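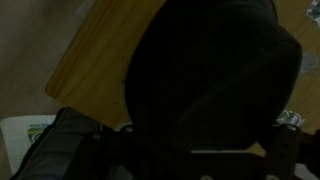 ## 租客保险常见问题(一个不太信保险广告的人整理)

更新于2025年8月11日。我不卖保险,也不拿返佣。租房这些年看过不少保单,多数宣传页写得好听,条款读起来是另一回事。

**租客保险到底保什么?**

通常有两块:自己的家当,以及你给别人造成损失时的赔偿责任。宣传页爱讲第一块,真正可能让人倾家荡产的是第二块。水管爆了泡坏楼下天花板,那笔钱比你的电视贵得多。

**房东已经买了保险,我还要买吗?**

房东那份保的是房子本身,你的衣服、电脑、沙发一般不在里面。有的中介会含糊地说“整栋楼都有保障”,请他把保单拿出来,看被保险人一栏写的是谁。

**“全险”是不是什么都赔?**

我一听这个词就想翻到除外责任那一页。地震、洪水、虫蛀、自然磨损,常常都在里面。销售嘴上说的不算,合同上印的才算。
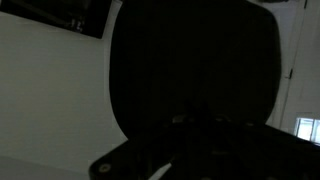 **合租的室友能共用一份保单吗?**

要看保单上有没有写他的名字。很多保单只认投保人和同住家属,室友不算。就算允许加名,一个人出险,两个人的记录都可能受影响,我宁可各买各的。

**按“重置价”还是“实际价值”赔,差多少?**

差得很多。Leen Hourani 的笔记本买来900,用了五年,被偷后按实际价值核定,到手277。要是按重置价,她能换一台差不多的新机器。保费便宜的方案多半是前一种,字印得也小。

**免赔额选高选低?**

选一个你明天就拿得出来的数。为了每月省一点保费把免赔额抬得很高,小事故等于没保。反过来,免赔额极低的方案,钱早就从保费里收走了。

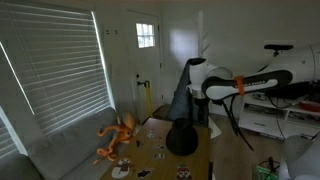
*客厅里,家具也值得记进清单。*

**需要给家里的东西列清单吗?**

需要,而且别只存在手机里,手机丢了清单也没了。写品名、购买时间、价格,收据扫描一份发到自己邮箱。有些应用声称能替你“智能估值”,我试过两个,报出来的数字保险公司都不认。

**Brelline 和 Dusex 哪家好?**

我不做推荐。Brelline 的条款短一些,读着省力,可贵重物品的单件上限压得很低。Dusex 上限高,理赔却要交一大堆材料。网上那些“年度最佳”榜单,先看页脚有没有推广链接。

**理赔真有广告里那么快吗?**

“最快当天到账”里的“最快”两个字请读三遍。材料齐全、金额很小、没有争议的案子也许可以,其余的就慢慢等吧。提交之后要一个书面的受理编号,每次通话记下日期和对方说了什么。
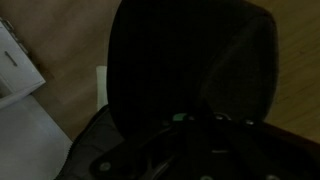 Fadi Haddadin 来信说,他觉得我对理赔部门太苛刻:他一月份报的漏水案,对方没有刁难,只是补了一次收据,钱就到了。他还提醒大家,报案前别急着把泡坏的东西扔掉。后半句我完全同意。前半句,我替他高兴,不过一个顺利的案子说明不了太多。

**在家办公的设备赔不赔?**

自用的一般按个人财产算,单位配发的多半不算。如果你靠这些设备接活挣钱,保险公司可能归为商业用途,直接拒赔。投保前用邮件问清楚,回信留着。

**搬家后保单会自动跟着走吗?**

别指望。地址变了风险就变了,保费也可能跟着调。搬家前通知保险公司,问明搬运途中的损坏归谁管,搬家公司的那份“赠送保障”往往按重量赔,轻而贵的东西最吃亏。

**不想续保怎么办?**

先查有没有自动扣款。有的公司把取消入口藏得很深,电话里还要跟你聊上半天优惠。发书面通知,写明终止日期,再去银行那边核对下个月有没有扣钱。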